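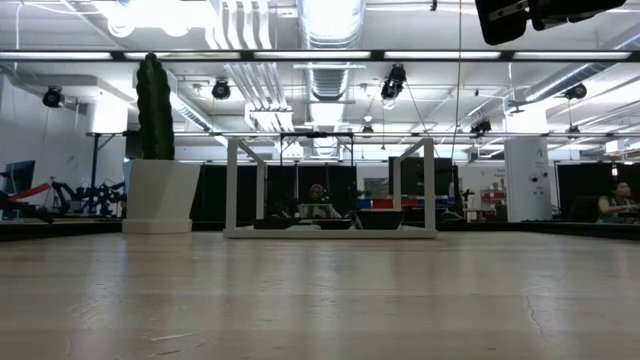

Slide 1. Work table with the planter, the white open frame and the dark containers.

Talks > Automation > Speaker notes

Can it clear a table yet? Notes for the Durnora session, October 7, 2021

Open with the task. Clear small items off a wood table into a tray and leave the plant alone. A person does it without looking twice. Say up front that the answer for machines is "partly," and that the talk covers which part.

Numbers. 109 attempts logged since May. Median time for a single pick is 15 seconds. Give both figures, then move on. If asked for a success rate, say it depends on the item and go to the next slide.

Slide 2. Leave it up while talking about shape.

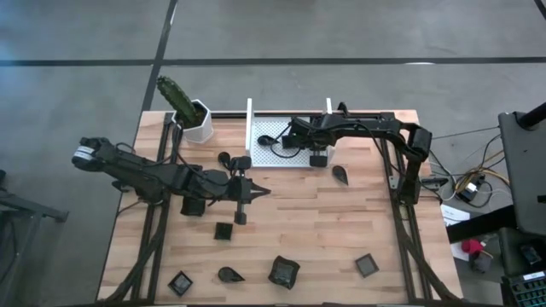
Flat square pieces are the hard case for a parallel gripper. The fingers need an edge, and a thin tile on a flat table offers very little of one. Dishes with raised edges are easier if the approach angle is right. Teardrop shapes tend to turn as the fingers close. A crumpled pouch has no fixed shape, so the grasp has to be planned again each time.

Color. Black items under a black gripper are hard to segment. Shiny wood adds reflections. Mention that Rilar saw the same problem on steel benches.

Two arms. The second arm helps with handoffs and costs planning time. Both must stay clear of the cactus, which is tall and leans. We treat it as a keep-out volume with a 2-inch margin.

Shop floor versus home. A shop can fix the tray, the lighting and the part list. A kitchen fixes none of these. Sorting known parts: yes, with supervision. Clearing a table in a house: no date given, and do not offer one in Q&A.

Skip the cost slide if short on time.

Related items
Firkano: gripper finger wear, test notes
Phuthong bench layout, revision 2
Picking thin parts from flat surfaces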